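Ticket 478: Vornimden sticker pack missing from Messages after update
Product: Restero Stickers for iMessage
Status: Closed
Opened: 1/20/22

Customer bought the Vornimden holiday pack in December and used it without trouble. After the latest app update, the pack no longer shows in the Messages drawer. The free Flilletti pack still shows. Customer has an iPhone and an iPad on the same account, and the problem is on both.

Tried so far by customer: restarted both devices, turned Restero off and on under Messages > More > Edit. No change.

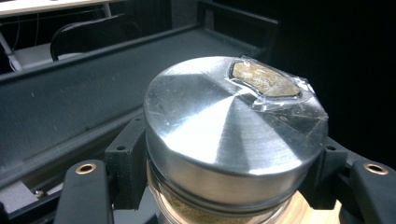

Asked customer to open the main app and tap Restore Purchases. It came back with error 211. Purchase record is present on our side, so the receipt is fine. Checked the pack list and found Vornimden still filed under its old ID, 246. The update only looks for new IDs.

Passed to the Vergara office for a fix to the pack list. They moved the ID and cleared the cache.

Customer ran Restore Purchases again. Pack is back on both devices, but the stickers are out of order and 2 of the animated ones show as stills. Order can't be changed from our end. Opened a separate ticket for the animated ones.

Refund not requested.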